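Prekomow Home & Yard Help > Kitchens > Counters and Tops

Oil or hard finish on a long wood counter? Going in circles here

Asked 7/1/24
Viewed 1397 times
2 answers

Hi all, long-time reader, first time I've had anything worth asking. We ripped out the old laminate along the window wall of our kitchen (good riddance, it had a burn mark shaped like Florida) and we're putting in a solid wood top. It's one long run with the sink at one end and nothing much at the other, and I've already got the wood sitting across sawhorses in the garage, getting used to the air or whatever it is wood is supposed to do out there.

So the finish. I've been reading about this every night and I am more confused than when I started. Half the world says plain mineral oil and wax and just keep redoing it forever. The other half says that's crazy near a sink and I should put on a hard film finish and forget about it. Then my neighbor chimed in over the fence and said tung oil, and that sent me down another hole, where I learned that a lot of the cans that say tung oil on the front have hardly any tung oil in them! How is that allowed?

What I want is pretty simple. I want it to be warm. The color in my head is that orangey tan with a fine grain running the long way, and I don't want it looking like it's been dipped in plastic. I do bake a lot, so there will be dough right on it, and flour, and the occasional puddle of egg. I won't be cutting on it. My husband swears he won't either, but he has been known to slice a lime wherever he happens to be standing.

I picked up a can of Poteo Counter Oil at Mousavi Lumber (they're out past the fairgrounds, super nice, but the fellow at the desk told me he mostly does decks). It cost me $55, so I'd like to not waste it on a bad idea. I put 2 coats on an offcut and it looks gorgeous, really rich, but it still felt a little tacky to me the next evening and now I'm nervous. The garage is pretty muggy in July, if that matters.

Things I'd love to know: is the tackiness normal, do I need something tougher by the sink, and can I do the sink end differently from the rest without it looking like two different counters? Also is there anything I should be doing to the underside? I saw one video where they did the bottom too and one where they very much didn't. 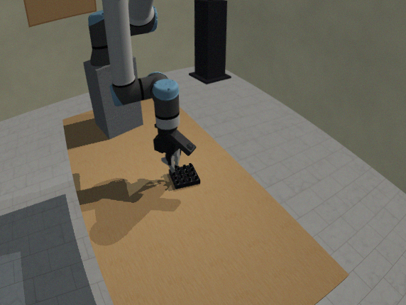 Lukenow wrote:

Tacky the next evening in a muggy garage would not worry me one bit. Tacky a week later would. Nine times out of ten it means too much oil got left sitting on top. You want to flood it, let it drink for as long as the can says, and then wipe it like you're mad at it. Keep getting clean rags until one comes away with next to nothing on it. If your offcut is still grabby after a few more days, rub it down with a rag dampened with a little fresh oil, which will loosen up the gummy stuff, then wipe that off dry and leave it alone.

PLEASE lay those rags out flat outside to dry when you're done. Don't ball them up and toss them in the trash can in the garage. Oily rags can heat up by themselves and catch fire and I'm not being dramatic, we had a shed go that way on our street.

Now the underside. Yes, do it! The video that skipped it was wrong. Wood takes on and gives up moisture through every face, and if the top is sealed and the bottom is bare the two sides move differently and you end up with a cup in it. It doesn't have to be pretty. I do the bottom first, with whatever patience I have left over from sanding, then flip it and do the good side. And get the ends really well, especially the end by the sink, and the inside edge of the sink cutout. End grain soaks up water like a bunch of straws. I keep going back and adding more oil to the end grain until it quits taking it.

On your sink question, I've lived with an oiled top next to a sink for years and it's fine as long as you're a wiper. If you come from a family of people who leave a wet sponge sitting there overnight, you'll get black marks. Mine are wipers, mostly. I did have to train them.

Check on the can whether Poteo calls it safe for food once it's cured, and how long they say a full cure takes. Dry to the touch and cured are two different things and you don't want to be rolling out pie crust on it too early. I haven't used that brand so I can't tell you.

Second answer, from a member who chose not to show a name:

Just use poly. We did oil at our last house and I was redoing it constantly. Put 4 coats of a satin wipe-on poly on the new one, sanded lightly in between, and I've never thought about it again. Satin doesn't look like plastic if you keep it thin. It'll warm the wood up too if you get the oil-based kind (the water-based stays paler, so don't get that one if you want orange).

I wouldn't mix the two on one counter. I tried it on a desk and you could see the line from across the room.

Comments on this answer (3)

Lukenow: Agree about not mixing. But if somebody slices a lime on poly you can't spot-fix it as easily. With oil you sand that one little patch, add more oil, done in an afternoon.

Original poster: Ok the lime thing settles it, I know who I married. Going with the oil. Checked the offcut this morning and the sticky feeling is gone except in one corner where I definitely got lazy with the rag. Rags are out flat on the driveway. Doing the underside first!

Member, no name shown: fair enough. Get more sandpaper than you think. And pull the sawhorses in from the garage door if it rains sideways where you are, I got spots on mine that way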